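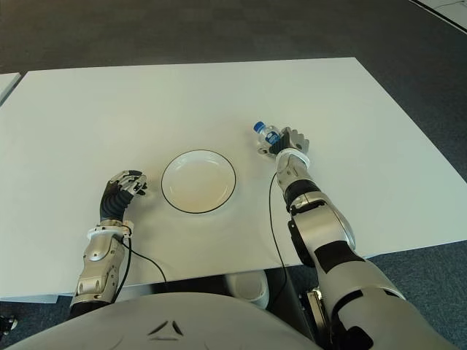
Clearing the white tables

Sunday, November 5, 2023

I bought the white tables in 2014 and they still wipe clean. The pale tops show every crumb, so I go over them with a damp cloth once a week, then vacuum the gray carpet.

The plates with the thin black rim are from Somogyi. They are shallow, fine for toast or a sandwich and no good for soup. I have four left and would buy more if the shop still carried them.

Small water bottles are the other thing that collects in there. Last month I took nearly 23 to the recycling drop-off in Meltanwood. Caps stay on, labels can stay too.

Next job is the carpet edge by the door. I want it glued down before December.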